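Grippers & End Effectors > Maintenance > Pads and Fingers
Posted by Satish Kaimal, Wednesday

Right pad slips on cloth, left pad is good – Stolemeo hand grippers

Hello all. We have 5 of the hand-held Stolemeo grippers, the version with two jaw arms and the screwed-on rubber pads. Since I changed pads on unit 3, thin cloth slides out on one side when I lift. The left side holds. I have cleaned both pads with the alcohol wipes and I have closed the jaws on a sheet of paper to look for a gap. I see light at the tip on the right side and none on the left.

My questions are two. Is it allowed to mix pads from different bags? And what torque do you use for the pad screws? The sheet from the supplier gives only "hand tight", and my hand is maybe not the same as their hand.

Satish

carol_cropper wrote:

Hand tight with the short key, then a small quarter turn more. If you go past this the arm material bends in and the pad gets a belly in the middle. Then you have exactly your gap at the tip.

Please loosen both screws on the right arm, close the jaws on something flat and hard, and tighten while closed. Inner screw first.

satishk wrote:

Thank you Carol. I did this before lunch. The gap is smaller but it did not go away. Still slipping on pillowcase cotton, holding on towel.

o_ospina wrote:

I do not agree with the tightening in closed position. When the jaws are closed under spring, the arms are already a bit bent, and you fix the pad in the bent position. Afterwards it sits wrong when open, and the first contact is with the heel of the pad. I tighten with jaws open and I use a flat bar as a reference.

About mixing pads: we do not mix. At Pollbridge we had pads from two deliveries and one batch was harder. You could feel it with the fingernail. We put all of the second batch on one unit and the problem disappeared.

Orlando

carol_cropper wrote:

Orlando, I have done it closed for 11 months on the Kosdale units and they hold fine. The bend you describe is there, but it is also there each time you grip. I want the pad flat when it works, and it does not matter to me how it looks when it is open.

o_ospina wrote:

It depends on the object, then. For a box I accept your method. For cloth you approach with the jaws open and the first contact decides if the fold comes in or is pushed away.

ashley_l wrote:

Satish, can you show the pads? And please do the test on the cloth which fails, not on paper.

satishk wrote:
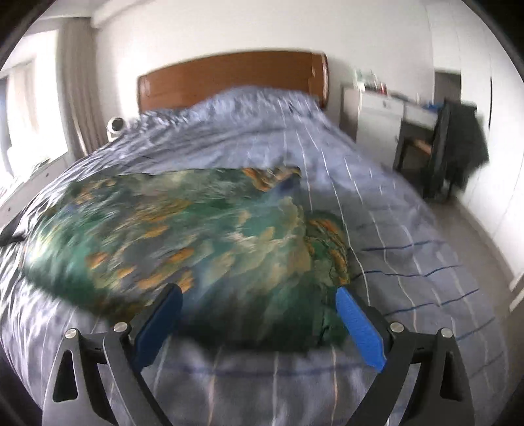
Unit 3 has the pads from two bags, I checked it now in my notebook: the left one is from the old bag, the right one from the bag I opened in November. I also went through the screws again, with the open method from Orlando. For the cloth test I use a bed with the striped duvet on it and the green patterned cloth on top, and I go for the darker fold with one pad on each side of it. You can compare the two blues, the right is much brighter than the left, but the left is also partly in shade, so I do not want to say too much from the color. With the fingernail, as Orlando says, the right is harder. I am quite sure of this.

m_goodall wrote:

Color does not say anything about hardness, I would be careful there. We got the same part number in different shades from Jireš and they measured the same on the gauge. Do you have a Shore gauge? The nail is fine for finding a big difference, but I would not order new parts because of a nail.

One more point. New pads often come with a thin film of release agent from the mold. Alcohol does not take it off very well. Warm water with dish soap, rinse, let dry, then 100 strokes on fine sandpaper laid flat on the table. After this, test again.

satishk wrote:

No gauge here, sadly. I will do the soap and the sandpaper on the right pad only, so I can see which thing helped.

ashley_l wrote:

100 strokes is a lot – I would stop at 9 or 10 and look. You can round off the edge of the pad, and for thin cloth the edge is what you need.

m_goodall wrote:

With very fine paper and no pressure you will not round anything. But fine, look in between.

satishk wrote:

Result: soap, then 10 strokes, pillowcase cotton holds most of the time. The gap at the tip is still there, very small. I ordered a full set from one bag for unit 3 and will write in the label which bag it is. The screws I leave as Orlando has them, sorry Carol.

carol_cropper wrote:

No problem. Check them again after a week of use, in open or closed position as you like. Ours always come a little loose after new pads.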